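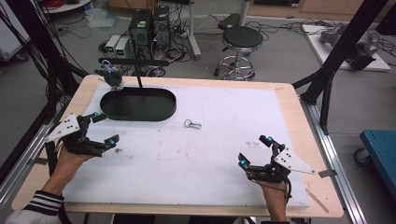

Online dress retailer Allance has closed its summer giveaway and drawn 38 winners from 3,119 valid entries, the company said in a notice dated 2023-10-03. Entries were taken through July on the Allance site and by email. Each winner receives one dress from the Clelter line, in a size and color of her choice, subject to stock. Jewelry is not part of the prize, and the notice says so twice - a small stand with an upright rod and a crossbar over an oval tray, like the black one on the white board, is the sort of thing Allance sells necklaces with, and several entrants had asked if a set was included.

The draw was run by Teoh, an outside promotions firm, using a numbered list and a random number generator. Duplicate entries were removed first. Under the rules, each person could enter once per email address and once more by leaving a comment on a participating blog. A total of 483 entries were set aside, most of them for a missing email address or a second comment under the same name.

"The comment entries took the longest to check," said Retno Lau, who manages promotions at Allance. "People sign with a first name only, and we then have no way to reach them. Next time the form will require an address."

Winners have been contacted by email and have 14 days to reply with a size, a first and second color choice, and a shipping address within the United States. Prizes not claimed in that period go to the next name on the list. Allance will not ask for a card number or a shipping fee, and any message that does so should be deleted.

The Clelter dresses are knee length, in a cotton and polyester knit, and come in sizes XS to 3X. Orange, purple and navy are in stock in all sizes. The green is short in medium and large, and winners who choose it may wait until the next delivery.

Puspita Purba, who writes the style blog Zuso and hosted one of the comment threads, will post the first names of winners who entered through her page. Entrants who used the Allance form can check their status by replying to their confirmation email. A second giveaway, for scarves, is planned, with no opening date set.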